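Bed clearing

Bed clearing is the household task of removing loose items from the top of a bed, usually before it is made or the linen is changed. It covers clothing, bags, spare bedding and small waste.

Clothes and folded quilts are often moved to the headboard end first, which leaves the middle free for sorting. 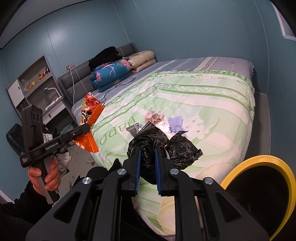
A crumpled black plastic bag on a printed comforter, with clothing and a folded quilt at the headboard

Food scraps and used tissues are normally taken off before any fabric is shaken out. Citrus peel can leave oil on light cloth - prompt removal is advised. 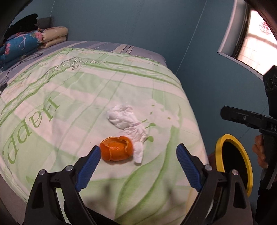
Orange peel and a crumpled white tissue on a pale green and off-white print

Bedding is then straightened or sent to the wash.

See also: Bed making, Laundry, Housekeeping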